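I've come around to hand-held grippers slowly, and I'll admit that Jasmina Georgiou had to argue with me for most of September before I gave in. My feeling now is that you learn more about a pair of finger pads from soft, silly household stuff - a plush toy, a face mask, a towel - than from any tidy set of blocks.

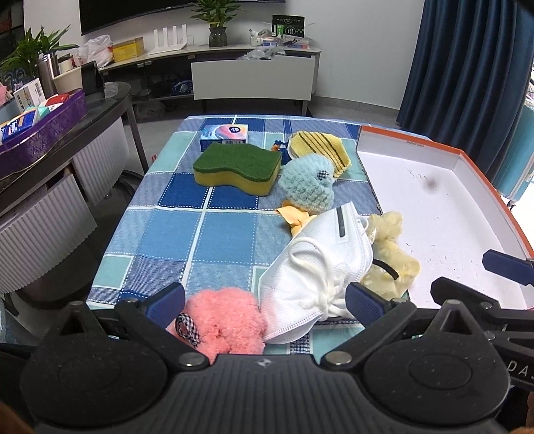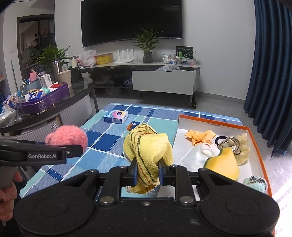

Blue pads on a checked tablecloth, both times.

## What I'd ask of Narko

Please, softer pads before a faster controller! Terry cloth forgives a clumsy pinch, and thin elastic really doesn't.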